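Talk notes: A robot in a small flat
19th March, after the tea break. Twenty-minute slot, but Babar Swati is on next and he overruns, so be kind.

Slide 1: Who I am
Say name. Say I fix lifts for a living and have no business doing this. Wait for laugh. If no laugh, carry on as if none was expected.

Slide 2: What it is
Two arms, two grippers, a camera up top, all on a wheeled base. I call it Plisteck, after the word printed on the first box of parts. Took 16 months of evenings. Spent £1528, not counting the things I bought twice. Do not let anyone ask about the things I bought twice.

Slide 3: Driving about at home
The arms get all the questions, but most of the work went into getting from one room to the next. Large pale tiles, faint grout lines, a doorway, chair legs. The grout lines run at a slant to the camera here, and my first floor-finding code believed every one of them was a wall. It was a very cautious robot that winter. Point out the tall white cabinet on the left, then the door frame behind it. White cabinet, white wall, white gripper housings: I chose the last of those myself, in December, and thought they looked smart. 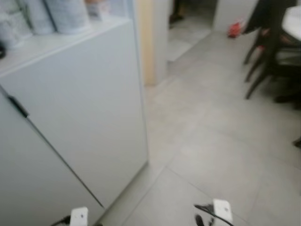 Slide 4: Cables
Ask who has lost a cable to a door handle. Hands up. Mine loop out to the sides, so the software treats the robot as wider than it is. Macario Chávez told me to run them inside the arms. He was right, and I have told him so once.
Cable clips: 3 per arm. Used to be 4, one fell off, no change noticed.

Slide 5: Chairs
Thin dark legs, angled outwards. The map has them as dots. The dots are where the leg meets the floor, and the base is not the part that hits them. Play the Fehr clip (sound OFF, I swear in it).

Slide 6: What next
Softer fingertips. A stop button I can reach without lying down. Possibly a darker colour.
Questions. If somebody asks whether it can make tea, point at the urn and thank them for coming.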